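Iltari light walk gets a second season, and a longer route

Quick sit-down with the head of visitor programs at Morkimberg, the old quarry park, about the night walk coming back in October. Coffee, a lot of maps, phone going off the whole time.

First question, the obvious one. Why bring Iltari back at all, after a first run that got rained on for most of a month?

"People kept asking. We had 2154 on the mailing list by spring and they all wanted dates," she said. "So, dates."

The walk is longer this year. It starts at the lower gate, goes up past the crusher shed and then onto the ledge path, which was closed last time. Plan on 60 minutes. Strollers okay up to the shed, not after. Sound and lights are again by Jeltance, who did the first one, and there are 3 new stops. She wouldn't say what's at the last one. I asked twice.

"You'll hear it before you see it. That's all you get."

Crowds were the big gripe. Lines at the gate, everybody bunched up on the stairs. This time it's timed entry, with a cap of 200 people per slot, and teh first slot goes in at dusk. 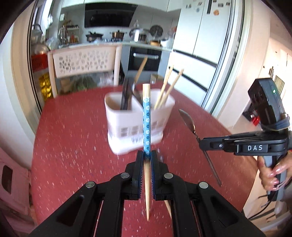 One of the gate staff, passing through, put in that the stairs were never really the trouble, it was the parking lot, and folks would sit in their cars half an hour and miss their slot if the shuttle wasn't sorted out. She nodded at that.

"Fair. The shuttle's happening. Gyamfi is running it from the train station, both ways, and it's in the ticket price."

And the price? Up a bit. Kids still free with an adult. Locals get a discount in the opening week, bring something with your adress on it.

Rain plan, then. Last year they just closed.

"We stay open in rain. We close for wind, on the ledge anyway. If the ledge is shut you do the lower loop and get a pass to come back."

Tickets go on sale in September, 9 a.m., online first and then at the gate if there's any left. Wear real shoes.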